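I've had coffee on the brain since January, and the grinder is entirely to blame. For years I bought the ready-ground stuff in foil bags and thought I was doing perfectly well (I was a bit smug about it, if anything). Then Bronisława Szewczyk let me have a go with her beans one morning at 7, before anyone else was up, and that was me finished. The smell alone! I stood there sniffing my hands like a lunatic.

So now there's a proper coffee corner. Everything lives on the white table with the rounded corners, which used to be covered in post and odd batteries, and I've become strangely protective of it. The grinder is tall, black and very shiny, and it stands in a steel drip tray so the mess has somewhere to go. I love the tray more than I expected to. You lift the whole thing, tip it over the bin, give it a wipe and carry on with your day.

The bit I really want to rave about is the mesh basket, though. I'd only ever ground into a little plastic tub before, and you never really see what you've got in one of those. With fine wire mesh you can look straight through the side at your coffee, all dark and clumpy, and there's something so satisfying about it.

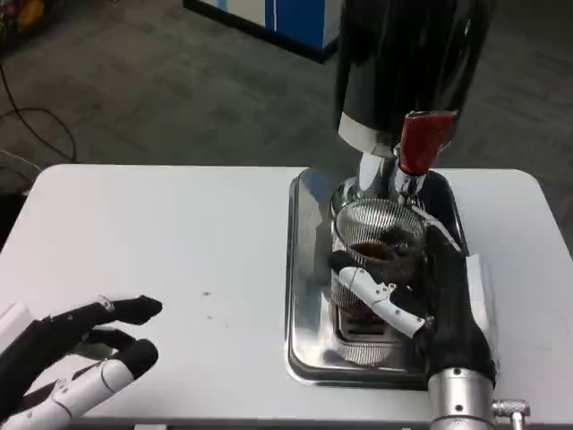
*Basket under the spout, coffee in, and a couple of specks on the table as usual.*

I'm working my way through beans from Pala at the moment. The darker bag is my favourite so far - it tastes like burnt toffee in the best way - and the lighter one is lovely in the afternoon with a bit of cake. I weigh out 50 grams at a time when people are coming round, less if it's only me. Wilczyńska, the little shop by the tram stop, will sell you a small scoop of almost anything to try, so I've been going home with tiny paper bags and scribbling on them in biro. I'm up to 13 bags now, and two of them say only "yes!!" which isn't much use to anyone.

Cleaning is easy enough. I tap the basket out, go over the mesh with a dry pastry brush and do the slotted grate in the sink with the breakfast things. Grounds still get everywhere, mind you. I found some in my slipper.

Next I want to try a coarser grind for cold brew, so if you've got a jug you like, please tell me which one in the comments!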